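Recording cloth-handling demonstrations with a hand-held gripper

Trostevetti knowledge base > Demonstration capture > Soft goods
Last revised Mar 27, 2019

This page covers recording demonstrations for cloth tasks with the two-finger hand-held gripper: picking up a cloth by an edge, pulling it flat, folding it, and placing it on a stack or in a box. It assumes the gripper is already calibrated and paired with the recording station. If it isn't, complete the Plostitska setup steps first.

What you need

A charged gripper with both jaw pads seated. A table you can reach across without leaning on it. Three or more cloths that differ in color and thickness. Thin gloves, if your lab records with them. Free space of at least 700 MB on the recorder for a short session.

Before the first take

Wipe the jaw pads. Lint on the tips changes how the cloth releases, and the cloth may follow the fingers back up after you let go.

Close the jaws fully, open them fully, and close them again. The width trace on the recorder should return to the same value both times. If it drifts by more than 2 mm, rerun the width calibration.

Lay the cloths out in the state you want the robot to start from. For flattening, that means wrinkled or bunched. For folding, it means flat, but not always square to the table. Turn the cloth a little between takes. A policy trained only on squared-up cloth will reach for the place where the corner used to be.

Approach and grasp

Hold the gripper so the tips point down the line you want to travel. Come in low, with the jaws open slightly wider than the pinch you need. With thin cloth, let the lower side of the tips touch the table before closing. Close at an even speed. A fast snap shows up as a step in the width trace, and most arms can't reproduce it.

Take hold of one layer only. If you catch two by mistake, open, back off and try again within the same take. Keep the retry in the recording and tag it. Recovery motions are worth having.
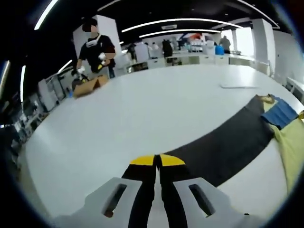

On the Codthorpe user list, Amarasinghe objected to that last point, writing that retries had hurt more than helped on towels: keep them if the second grasp is clean, but cut the take if you had to go in a third time, or the arm learns to peck at the cloth. We now follow that rule for folding. For flattening we still keep every retry.

Moving the cloth

Lift only as high as the task requires. Cloth that hangs free swings, and the swing differs on every take. For a fold, keep the held edge near the surface and carry it over in a shallow arc. Slow down through the last part of the arc so the upper layer lands without dragging the lower one.

Keep your wrist inside the range of the target arm. Your own hand can roll farther than most wrist joints. The station flags any frame where roll goes past 90 degrees from the start pose. A take with a few flagged frames can be trimmed. A take with flags through the middle of the motion should be recorded again.

Release

Open the jaws while the tips are still, then withdraw along the direction the fingers point. Don't lift straight up out of a fold. Hold position briefly after withdrawing so the end state is recorded with the gripper clear of the cloth.

Two people at one table

More than one gripper can record at the same table, but give each a separate channel and a separate work area. Start each recorder before anyone touches the cloth. If the other operator's hands pass through your work area during a take, mark it as interrupted.

Checking the session

Play back the first take before recording any others. Look for three faults: tips out of view at the moment of grasp, tracking loss during the carry, and a width trace that lags behind the motion.

Then run the batch check. It rejects takes that are too short, takes with no closing event, and takes whose start and end poses are identical. Our June reference set for folding came to 343 accepted takes, and the most common reason for rejection was a missing closing event caused by a loose jaw pad.

Export accepted takes with the retry and interrupted tags included. The training script reads both and skips interrupted takes by default. Set keep_interrupted to true if you want them back.

Related pages: Width calibration. Replacing jaw pads. Replaying a take on the arm at reduced speed.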